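Kiều Sầm says a bed can be cleared in three minutes. I have my doubts.

"Everything comes off the blanket, then you sort," she tells me. Her Flillar method has 88 paying followers, and I ask what they get that a cardboard box wouldn't give them.

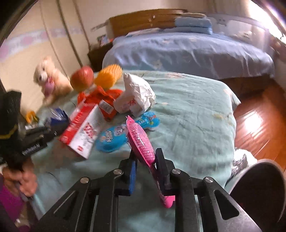

"A habit," she says. And the scrubbing brush, the apple, the plush toy? Where do they live afterwards?

"That's up to you." For a paid course, it seemed a thin answer.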